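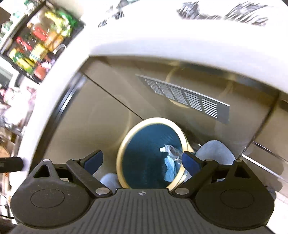
Round bin in front of the cabinets.

Fallside Youth Football Programme: Progress Report to the Grabowska Fund
Clem Hinds, Programme Manager
March

This report covers the second period of the grant and follows the headings set out in the funding agreement.

Participation

Registered players now stand at 549 across the under-9 to under-16 age groups. The increase since the previous report is mainly in the girls' section, where 42 new players joined after the autumn open sessions. Numbers in the under-15 boys' group have fallen slightly, and two squads were merged at the half-season break.

Coaching

The agreement provides for 24 coaches to complete the introductory certificate by the end of the grant. To date 16 have done so. The remaining places are booked for the spring course, which will again be led by Reiko Mizuno. Kacper Zalewska has taken over goalkeeper training for all age groups and has asked that it be held on the smaller pitch, where the lighting is better.

Matches and travel

The under-14 squad reached the regional semi-final and lost on penalties. Four league fixtures were postponed owing to frozen ground and have been rearranged. Coach hire to away matches cost more than planned in the first half of the season. The overspend has been met from the equipment line, with the prior consent of the Fund's grants officer, Celina Marciniak.

Facilities

Drainage work on the lower pitch is finished, apart from reseeding at the northern goalmouth. Use of the changing rooms continues under the existing hire terms. The supplier, Retalero, delivered the portable goals three weeks behind schedule, and one crossbar was returned for replacement.

Matters for the next period

The programme requests approval to move the summer tournament to the Umasen ground, which has parking and a second full-size pitch. Zdzisław Lis is preparing the revised budget, and it will be submitted with the safeguarding return. No change to the total award is sought.

Sign up to our newsletter for fixtures and programme news. You can unsubscribe at any time.

Recent items
Spring coaching course: joining details
Under-14s bow out in regional semi-final
Lower pitch drainage update
Girls' open sessions return after Easter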